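식탁 위에는 아무것도 두지 않는 편이 낫다

우리 집 식탁은 밝은색 나무로 된 것이다. 이사 오면서 샀고, 여섯 해째 쓰고 있다. 처음 이 년 동안 나는 그 식탁의 상판이 어떻게 생겼는지 잘 몰랐다. 늘 무언가가 덮고 있었기 때문이다. 비닐 식탁보가 있었고, 그 위에 수저통과 약봉지, 고지서, 귤 바구니, 아이 학습지가 있었다. 밥을 먹을 때는 그것들을 팔꿈치로 밀어내고 그릇 놓을 자리를 만들었다. 밥을 다 먹으면 밀려났던 물건들이 조금씩 돌아왔다.

이 글에서 하려는 말은 간단하다. 식탁은 비워 두는 것이 맞고, 식탁보나 유리판도 걷어 내는 것이 맞다. 정리를 잘하자는 이야기로 들릴 수 있겠지만 나는 정리를 잘하는 사람이 아니다. 우리 집 현관 수납장은 지금도 문을 열면 우산이 쏟아진다. 그래도 식탁만큼은 다르게 대해야 한다고 생각하게 되었다.

먼저 식탁보 이야기부터 해야겠다. 나는 어릴 때부터 식탁에는 무언가를 까는 것이라고 배웠다. 어머니는 유리를 깔았다. 유리 밑에는 가족사진과 중국집 전화번호, 은행에서 받은 달력이 끼어 있었다. 겨울에 팔을 올리면 차가웠고, 그릇을 내려놓을 때마다 소리가 났다. 어머니는 나무가 상한다고 했다. 그 식탁은 내가 대학을 졸업할 무렵 버려졌는데, 유리를 들어내니 상판은 산 날 그대로처럼 멀쩡했다. 다리가 흔들려서 버린 것이었다. 십수 년 동안 우리 식구는 그 나무를 한 번도 만져 보지 못한 셈이다.

나도 똑같이 했다. 결혼하고 산 첫 식탁에는 투명 매트를 깔았고, 지금 식탁에는 비닐 식탁보를 깔았다. 비닐은 두 해쯤 지나자 누렇게 변했고 모서리가 말려 올라갔다. 카레 얼룩은 닦아도 남았다. 새것을 사려고 치수를 재다가 걷어 낸 채로 하루를 보냈는데, 그날 저녁을 먹으면서 새로 살 필요가 없겠다는 생각을 했다. 그릇을 놓는 소리가 부드러웠고 팔에 닿는 느낌이 좋았다. 그 뒤로 아무것도 깔지 않았다.

물건을 치운 것은 그보다 나중이다. 식탁보를 걷자 그 위에 쌓인 것들이 갑자기 눈에 거슬렸다. 비닐 위에 있을 때는 괜찮았던 고지서가 나무 위에서는 이상해 보였다. 약봉지는 서랍으로 보냈고, 고지서는 냉장고 옆 집게에 걸었다. 학습지는 아이 방으로 갔다가 사흘 만에 돌아왔고, 다시 보냈더니 이번에는 나흘을 버텼다. 이 싸움은 아직 끝나지 않았다. 그래도 대체로 하루에 두 번, 아침 설거지 뒤와 저녁 설거지 뒤에는 식탁에 거의 아무것도 없다.

거의라고 쓴 것은 늘 하나쯤은 남기 때문이다. 나는 그 정도는 괜찮다고 본다. 상판이 넓게 드러나 있으면 물건 하나는 눈에 걸리지 않는다. 나뭇결이 먼저 보인다. 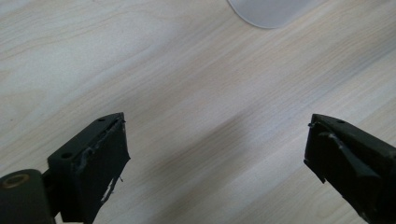
밝은색 나무 상판. 결이 비스듬히 흐르고, 그 위로 옅은 그림자가 지나간다.

나뭇결에 대해서는 할 말이 좀 있다. 나무 상판의 결은 멀리서 보면 그냥 줄무늬 같지만 가까이서 보면 자리마다 다르다. 곧게 가다가 어느 구간에서 휘고, 불꽃 모양으로 둥글게 돌아가는 곳이 있다. 색도 한 가지가 아니다. 같은 크림색이라도 빛을 받는 쪽은 은은하게 밝고 그렇지 않은 쪽은 가라앉아 보인다. 아침에 앉을 때와 오후 네 시에 앉을 때 식탁의 색이 다르다는 것을 나는 물건을 치우고 나서야 알았다. 대단한 발견은 아니다. 다만 돈을 주고 산 물건의 겉모습을 몇 해 동안 모르고 지냈다는 것은 좀 어이없는 일이다.

반대하는 의견이 있다는 것도 안다. 가장 흔한 것은 나무가 상한다는 말이다. 맞는 말이다. 나무는 상한다. 우리 식탁에는 뜨거운 냄비를 잠깐 올렸다가 생긴 허연 자국이 있고, 아이가 연필로 세게 눌러쓴 숫자가 종이를 지나 상판에 남은 자리도 있다. 그런데 상하지 않게 하려고 덮어 두면 그 나무는 누가 쓰는 것인가. 언젠가 중고로 팔 때 다음 주인이 깨끗한 상판을 갖게 될 것이다. 나는 그 사람을 위해 비닐 위에서 밥을 먹고 싶지 않다.

자국이 생기는 것이 싫다면 할 수 있는 일은 따로 있다. 냄비 받침을 쓰면 된다. 물을 흘렸으면 그때 닦으면 된다. 오일 마감인지 코팅 마감인지는 살 때 물어보고, 오일 마감이면 한 해에 한두 번 기름을 먹이면 된다. 나는 시월에 한 번 한다. 낡은 면 티셔츠를 잘라서 얇게 바르고, 저녁에 바르면 다음 날 점심에는 쓸 수 있다. 식탁보를 빨고 말리고 다시 까는 수고보다 적게 든다.

두 번째 반대는 집이 좁다는 것이다. 이것은 첫 번째보다 무거운 이야기다. 방이 모자란 집에서 식탁은 책상이고 작업대이고 다림질하는 곳이다. 우리 집도 넓지 않다. 나는 식탁에서 가계부를 쓰고, 아내는 식탁에서 재단을 하고, 아이는 식탁에서 만들기 숙제를 한다. 식탁을 밥 먹는 데만 쓰라는 주장이라면 나부터 지킬 수 없다. 내 주장은 여러 가지 일을 하는 자리일수록 일과 일 사이에 한 번씩 비어야 한다는 것이다. 그래야 다음 사람이 앉을 수 있다. 재봉틀이 놓인 식탁에는 아이가 앉지 못하고, 학습지가 펼쳐진 식탁에는 반찬을 놓지 못한다. 좁은 집에서는 오히려 비어 있는 상판 하나가 방 한 칸 노릇을 한다.

이 생각을 굳히게 된 데는 몇 해 전 포르투갈에서 지낸 경험도 있다. 출장을 갔다가 브라간사(Bragança)의 셋집에서 한 달 가까이 묵었다. 주인은 미트라 헤이다리(Mitra Heydari)라는 사람이었는데, 부엌에 작은 식탁 하나를 두고 거기서 모든 일을 했다. 번역 일도 하고 콩도 까고 편지도 썼다. 일을 바꿀 때마다 앞의 것을 전부 치우고 행주로 한 번 훔쳤다. 번역을 하다가 커피를 마실 때도 그랬다. 나는 귀찮지 않으냐고 물었다. 그는 치우는 데 일 분이 안 걸린다고 대답했고, 그것으로 대화는 끝났다. 당시에는 유난스럽다고 생각했다. 돌아와서 재어 보니 우리 집 식탁을 비우는 데도 그 정도면 충분했다. 물론 물건마다 갈 곳이 정해진 뒤의 이야기다.

갈 곳이 없는 물건이 문제다. 식탁에 쌓이는 것들을 한 달쯤 지켜보니 대개 집에 막 들어왔거나 곧 나갈 물건이었다. 우편물, 돌려줄 반찬통, 교환하려고 둔 옷, 학교에 낼 동의서가 그렇다. 이런 것들은 서랍에 넣으면 잊어버리니까 보이는 데 두고 싶어지고, 집에서 가장 잘 보이는 평평한 곳이 식탁이다. 그래서 나는 현관 신발장 위에 쟁반을 하나 놓았다. 들어오는 것과 나가는 것은 거기에 둔다. 쟁반은 자주 넘친다. 쟁반이 넘치는 것은 괜찮다. 쟁반 위에서는 밥을 먹지 않으니까.

수저통 문제로는 아내와 의견이 갈렸다. 아내는 수저통과 휴지는 식탁에 있어야 한다고 했고, 나는 서랍이 식탁에서 두 걸음이라고 했다. 지금은 밥때에만 꺼낸다. 휴지는 타협해서 의자 옆 벽에 걸었다. 벽에 걸린 휴지가 보기 좋은 것은 아니다. 손님이 오면 한마디씩 한다. 그래도 식탁 한가운데 있는 것보다는 낫다고 나는 지금도 생각하고, 아내는 지금도 그렇게 생각하지 않는다.

꽃병은 어떤가. 인테리어 잡지를 보면 식탁에는 반드시 꽃병이나 과일 그릇이 있다. 상판이 너무 허전해 보여서 그럴 것이다. 나는 꽃을 싫어하지 않지만 밥을 먹을 때마다 꽃병을 옮기는 일은 싫다. 옮기지 않고 그대로 두면 맞은편 사람의 얼굴이 가린다. 우리 집에서는 꽃이 생기면 창가에 둔다. 과일은 조리대에 둔다. 허전하다는 말은 손님에게서 몇 번 들었는데, 같이 저녁을 먹고 나면 그 말을 다시 하는 사람은 없었다. 반찬을 놓기 시작하면 어느 식탁이든 금방 찬다.

아이 이야기도 적어 두고 싶다. 아이는 식탁이 비어 있으면 와서 앉는다. 무엇을 하라고 시키지 않아도 종이를 가져오거나 블록을 가져온다. 물건이 쌓여 있을 때는 바닥에서 놀았다. 치우라는 말을 들을 것 같아서 그랬는지, 그냥 자리가 없어서 그랬는지는 물어보지 않았다. 요즘은 내가 저녁을 준비하는 동안 식탁에서 숙제를 하고, 모르는 것이 있으면 고개도 들지 않고 묻는다. 나도 파를 썰면서 대답한다. 학습지를 방으로 돌려보내는 싸움이 계속되는 이유이기도 한데, 펼쳐 놓고 쓰는 학습지와 쌓아 둔 학습지는 다르다고 설명하면 아이는 둘 다 같은 학습지라고 한다.

가구를 살 사람에게 한 가지만 덧붙인다. 매장에서 식탁을 고를 때는 위에 차려 놓은 접시와 컵을 잠깐 옆으로 밀어 달라고 하고 상판을 손으로 쓸어 보는 것이 좋다. 매장은 예쁜 그릇으로 상판을 가려 놓는다. 앞으로 몇 해 동안 날마다 팔을 올릴 면이니 촉감이 싫으면 모양이 좋아도 사지 않는 편이 낫다. 크기도 그릇을 치우고 봐야 제대로 보인다. 그리고 배송 기사가 유리나 매트를 추가로 하겠느냐고 물으면 일단 나중에 하겠다고 하면 된다. 한 달쯤 맨 상판으로 써 보고 그래도 필요하면 그때 주문해도 늦지 않다.

우리 집의 비닐 식탁보는 버리지 않고 접어서 베란다에 두었다. 김장할 때 바닥에 깐다. 그 일에는 아주 좋다.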